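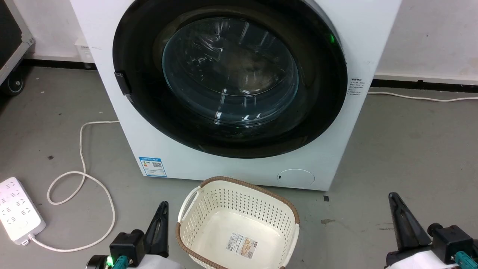

I have been asked the same thing at every family dinner for two years now: when do I get one that does the laundry? My answer in March is the same as it was last March. Parts of it, yes. The whole job, no.

People think of laundry as one chore. Try writing it out for a machine and it gets long fast. Open the door. Take hold of something wet that has wrapped itself around something else. Pull until it comes free, but stop before a seam goes. Get it into the basket and keep the sleeve off the floor. Then put your head down and check for the sock stuck to the top of the drum.

The door is mostly solved. A handle is hard, it stays where it is, and a decent arm can learn it in an afternoon. Moving a basket is fine too if it isn't too full. Cloth is where things slow down. A wet towel never has the same shape twice, and a two-finger gripper has no good way of knowing if it is holding one layer or three.

I watched a long demo from Drokadent over the winter. Their arms emptied a drum of mixed clothes in about 30 minutes. I timed myself at home the same evening and it took me under a minute, with the radio on. To be fair to them, they left the clip uncut, and you could see every dropped shirt. Cesitz puts out much nicer videos, but the loads are all dish towels of one size, so I don't know what to make of them.

Shop floors are further along. A friend's plant in Horumstead has an arm that loads parts trays all night, and it only needs a person when a tray comes in crooked. That works because someone made the trays. No one designed my laundry.

What I'd pay for today is something slow that empties the washer while I'm at work. If it took 60 minutes I wouldn't care. It would have to find the sock, though – I'm not coming home to check behind it.

Next time I want to get into folding, where I think the news is a little better.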